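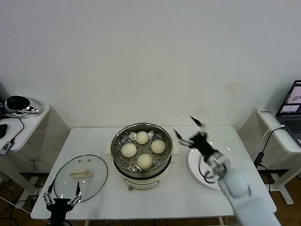

Hello, I'm Marisol Medrano, and I run Kalent, a small language school above the old De Graaf shoe shop. I started it one May with 2 pupils and a borrowed whiteboard. These days we have 138 people learning Dutch, Spanish or Romanian with us, mostly in the evenings — bring a jumper, the back room gets chilly!

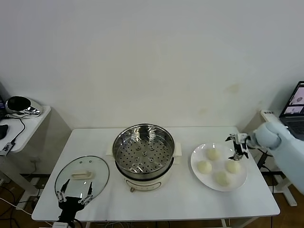
Do I need to know any of the language before I join?
Most of our new people start from scratch, and Pieter Van Hecke takes the beginners on Tuesdays. If you did a bit at school, ring us and we'll have a chat first.

Horațiu Radu teaches all the Romanian (and marks homework faster than I ever will), while I look after Spanish. 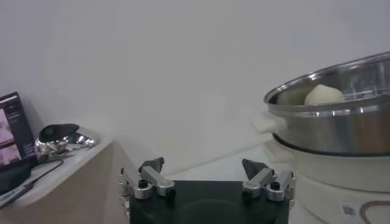 Wilma Van den Broek has the Dutch reading group, which is working its way through a very long family saga — they're on page 200 and still arguing about the uncle. New readers can borrow a copy from the office.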